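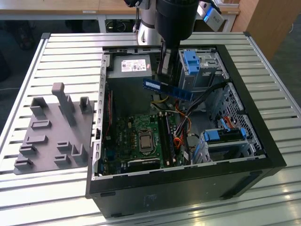 ## Count the whole job or don't count it

*10/01/2021*

Most papers on robot assembly report a number for insertion. A peg goes in a hole, a connector goes in a socket, a memory module goes in its slot, and the authors say how often it went in. I have written papers like that. I now think the number is close to useless for anyone who wants to put an arm to work on real machines, and I want to set out why, using our own results from the computer rebuild task.

The task is easy to state. A used desktop tower lies on its side on a slatted aluminum table with the panel off. The arm has to pick up a memory module, bring it down into the case, line it up with the slot and seat it. A person with a bit of practice does it in a few seconds and usually without thinking about the power cables that loop across the middle of the case. The arm has to think about them, or at least behave as if it does.

We ran 314 attempts over the summer, finishing in August. If you score them the usual way, starting the clock when the module is already in the fingers and sitting above the slot in a good pose, the policy looks very good. If you score them from the point where a technician would start, which is module on the bench and open case on the table, it looks a good deal worse. Same arm, same weights, same towers. The difference lies entirely in where the authors chose to begin.

### Where the failures are

Antonina Zakharchenko went through the logs and labelled every failed attempt by the stage where it first went wrong. I had expected contact to dominate. Force control at the slot is the part we spent most of the grant on, and it's the part the literature treats as hard. She found 57 failures in total, and only 15 of them began at the slot. The rest began earlier, in the grasp or on the way down into the case.

The grasp failures are dull. The fingers close on the module a little off centre, or the module turns in the fingers as it's lifted. Nothing looks wrong at that point, and the arm carries on. By the time it's over the motherboard the error has grown into something the search motion can't fix. Under the usual scoring these attempts would have been thrown out as bad starts and reset by hand.

The failures on the way down come from clutter. An open tower is a crowded place. There's the power supply in one corner, the drive cage on the other side, cards near the rear panel, and cables going wherever the last person left them. A gripper that fits nicely over a slot on a bare test board may have very little room beside a drive bay. We had tested on bare boards for the first part of the project, and I don't think we learned much from it apart from how to press.

### The case for the short number

I'll put the other side as fairly as I can, as I held it for years.

The argument is that insertion is a separable skill. If you can show it works from a known starting pose, someone else can solve grasping and someone else can solve path planning, and the pieces go together later. Isolating a skill also lets two labs compare results. The group at Fahmy uses a different arm and a different gripper from ours, and the only way our numbers and theirs mean anything side by side is if we both strip the task down to the same small core.

I accept the second point. Comparison matters, and I would not want insertion benchmarks to disappear. Our own fixture plate exists for that purpose. It has posts, brackets and slots printed in grey plastic, and it gives you the same geometry every morning. For checking whether a change to the controller helped or hurt, it's a good tool and we'll keep using it.

The first point I no longer accept. The pieces don't go together later, or they haven't in any project I've been part of. The starting pose that the insertion stage wants depends on how the grasp was made, and the grasp you should make depends on how much room there is around the slot. When we trained the stages apart and joined them, each one did well against its own test and the combination did poorly. When we trained on whole attempts, from bench to seated module, the insertion score on the fixture dropped slightly and the number of finished computers went up. A reviewer looking only at the first figure would have called that a step backward.

### What I'd like papers to report

First, say where the attempt begins and who or what put the parts there. If a student placed the module in the gripper, write that down. It costs one sentence.

Second, count every attempt. Our rule is that once the arm moves, the attempt goes in the table, including the ones where somebody reaches for the stop button. The Kisitz project adopted a similar rule before we did and took some criticism for the low scores that followed. I was one of the people who criticized them, and I was wrong.

Third, break failures down by the first thing that went wrong instead of the stage where the arm finally gave up. These are often different. Before Antonina relabelled the logs, most of our failures were filed under insertion, because that's where the arm was when it ran out of time. We spent months tuning a part of the system that was mostly fine.

Fourth, use real equipment for at least some of the trials. Old desktops are cheap. Ours came from an office clear-out in Zanville, and the variation among them has been worth more to us than any amount of simulated noise.

I don't think any of this is difficult. It will make results look worse for a while, and that's a real cost to people early in their careers who need the numbers. Reviewers could help by asking for the longer figure and not punishing it when it arrives. We've resubmitted our own paper to the Zildale workshop with the full 314 attempts in the main table and the fixture results moved to the appendix. The headline figure is lower than the one in our first draft. The towers used in the trials are still in the lab, and anyone who wants to run their own arm on them is welcome to get in touch.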